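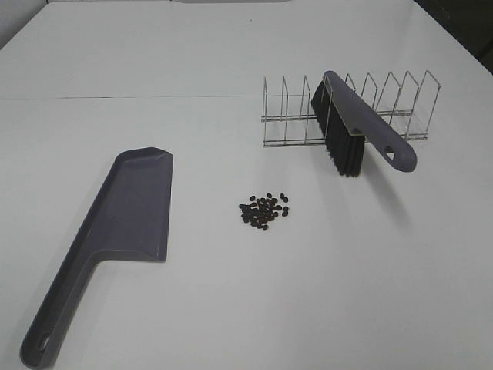

Okay, quick one about the face scrub before I have to run. I've been out of my regular exfoliator for a couple weeks and kept putting off a new jar. Ulla swears by plain coffee on the skin and oil after, nothing else. I tried it with the cheap stuff once and it was like sandpaper, way too coarse. So no whole dark beans like that little pile by the dustpan going through my old grinder and onto my cheeks, thank you. Bought the Ilo coffee scrub instead.

First thing. It's FINE. As in the grounds are really fine, almost a paste. Smells like breakfast. I get a dab the size of a grape, wet face, small circles, rinse. Less than a minute. The jar says to leave it on for seven minutes as a mask and I did that twice. Couldn't tell you the difference. Bit pink the second time but I'd been out in the sun, so maybe not the scrub's fault.

Second thing, the oil. There's some sort of seed oil in it and it leaves a film. Good in winter I bet. In August, no. I was shiny by lunch. Now I only use it at night and follow with the Odoner gel cleanser, the one in the clear tube, and that takes the film off without the tight feeling. Forehead is smoother. The dry patch by my nose is gone, finally. Chin still doing whatever it wants.

Shower use: messy. Grounds everywhere, in the drain, in my eyebrows, on teh towel. Do it over the sink.

I did go look at what other people said before buying. 948 reviews, mostly good, and the bad ones are nearly all about the lid. They're right about the lid. It doesn't thread straight and water gets in. I scooped half of mine into an old Aker cream jar and it's been fine in there.

Would I get it again? Probably, when it's colder. Not as an every day thing, twice a week is plenty for me. Sensitive skin people try it on your arm first.

Body version next, Ulla is lending me hers. Also still owe you the sunscreen post, I know, its half written.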